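How to make a bed that's shoved up against the wall

Home > Bedrooms > Beds and bedding
Posted 2023-12-12

If your bed sits with one long side against the wall, you already know the pain. You get the near side looking lovely, you lean over to do the far side, your knee goes on the mattress and up pings the corner you did first. I've lived with a bed like this in three different flats (the current one, in Tirnuneck, has a spare room you cross in 2 steps) and I've finally got a way of doing it that doesn't make me swear. Much.

What you need

A fitted sheet that's the right depth. Measure your mattress, including any topper. Mine comes to 38 cm with the topper on, and I'd been buying ordinary sheets for years and wondering why they crept off in the night. Look for "extra deep" on the packet.

Something flat and stiff for tucking. I use a wooden spatula from the kitchen drawer. A big plastic ruler does the job too.

A lint roller, if you have a cat or a child who eats biscuits.

And 15 minutes the first time. You'll get quicker.

Step 1: Get everything off the bed

Pillows, duvet, teddies, the book you lost in April, all of it. I pile mine on a chair in the hall. Strip the old sheet starting from the wall side and pull it towards you, so any crumbs come with it and don't drop down the gap.

Step 2: Pull the bed out a bit

Only a hand's width! You don't need to drag it into the middle of the room. If it's on carpet, lift the foot end and swing it out, then do the same at the head. On a hard floor, put an old sock under each leg first. My neighbour Colin Pearce skipped the socks and now has two very fine scratches in his floorboards, which he has covered with a rug.

If yours really won't budge (mine didn't in the last flat, it was a beast of a thing with drawers underneath), don't worry, you can still do all of this kneeling on the mattress. Just go in the order I've given.

Step 3: Far corners first

This is the bit that changed everything for me. Find the label on your sheet. On most of mine it's at a bottom corner, but they do vary, so check yours once and remember it. I've sewn a bit of red thread on my far head corner because I can never remember.

Do the corner by the wall at the head end, pulling it right down under the mattress, a good way under. Then crawl or lean along and do the corner by the wall at the foot. Now get off the bed and stay off it.

Step 4: Near corners

Stand at the side. Hook on the near corner at the head, then the last one at the foot. It will feel too tight. Lift the corner of the mattress with one hand, so it bends up a little, and slip the elastic under with the other. When you let go, the mattress flattens and pulls the sheet smooth for you.

Step 5: Tuck the wall side

Take your spatula and run it down between the mattress and the wall, pushing any loose sheet down as you go. Start at the headboard end and work towards the foot. If you have a padded headboard, go gently there, as the fabric can catch.

Then push the bed back. Use your hip, it's easier on the wrists.

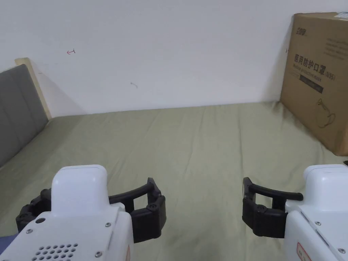 Step 6: Smooth it out

Use the flat of your forearm and sweep from the wall towards yourself in long strokes. Hands make little ripples, forearms don't. I do like a plain cotton sheet, and plain cotton does crease, so please don't expect hotel standards. Stepan Palamarchuk, who I shared a house with years ago, used to iron his on the bed with a towel underneath. I have never once been tempted.

If the creases really bother you, flick a bit of water over the middle with your fingertips, smooth again and leave it to dry before the duvet goes on.

Step 7: Pillows and duvet

Fold the duvet in half lengthways, lay it along the wall half of the bed, then flip the top layer back towards you. No leaning needed! Pillows go on last.

A few things people have asked me

Does it matter which way the bed faces? Not a bit. If your headboard is on the other side, just swap left for right.

What about a flat sheet? Same order, far side first, but leave much more hanging down by the wall than you think you need. It rides up.

My sheet still comes off at one corner. It's nearly always too shallow. Sheet straps will hold it for now (clip them under the mattress, corner to corner) and then buy a deeper one next time you're in the shops.

How often should I pull the bed right out? I do it when I change the season's duvet, and hoover behind while I'm there. Last time I got back one earring, a phone charger and a whole pack of tissues.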